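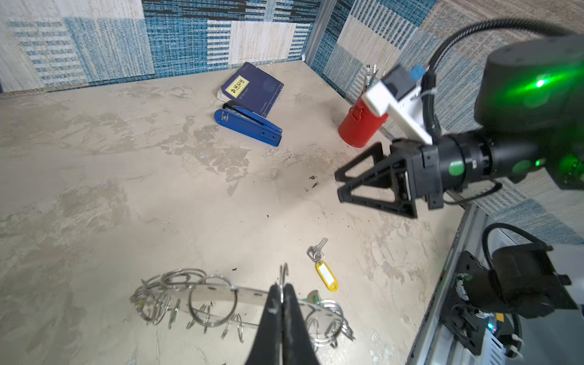
One hand on the key rings, from the wrist camera.

Desk Clutter Set, two-arm version
By Espinoza, updated 02/01/2026

I put this set together because I was tired of training on cubes. Cubes are fine for a first week! But if you want a policy that can cope with a desk, you need stuff that belongs on a desk, and you need a lot of runs with it. So the Desk Clutter Set is what we use ourselves at Rumar, boxed up with the recordings we made on our own bench.

What you get is the objects (keys, rings, plastic key tags, a hardcover book, a stapler, a red pen holder and something to fill it with), the patchwork fabric panels for the walls, and 1,552 recorded runs, all driven by a person through the Hesa leader arms. Each run has the joint positions, the gripper openings and every camera, lined up on one clock.

My favorite part is the keys, and they're also the part that made me swear the most. Metal rings slide, tangle and catch the light, and a wrist camera sees them very differently from a camera looking down over the rail.
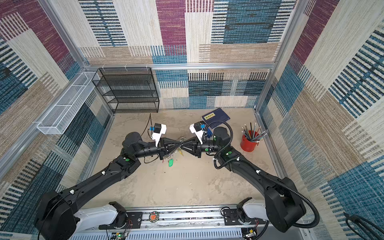

With two grippers on one bundle you get the handover problem in its purest form: who lets go, and when? I kept the clumsy runs in (drops, regrasps, long pauses while I made up my mind) and marked them in the run list, so you can leave them out if you only want the clean ones. I'd start with everything and see how it goes.

The fabric panels look like decoration, but please hang them. We swap them between sessions so the model doesn't get attached to one background, and mine behaved a lot better once I started doing that.

A few things people ask me before ordering. The arms and rail are not in the box. The recordings load straight into Govside, and there's a plain folder version too if you use something else. You can add your own runs to the same list, and I'd plan on 1,000 of those if your grippers are a different shape from ours. The box ships in March, with 3 spare key tags because I know how those go missing.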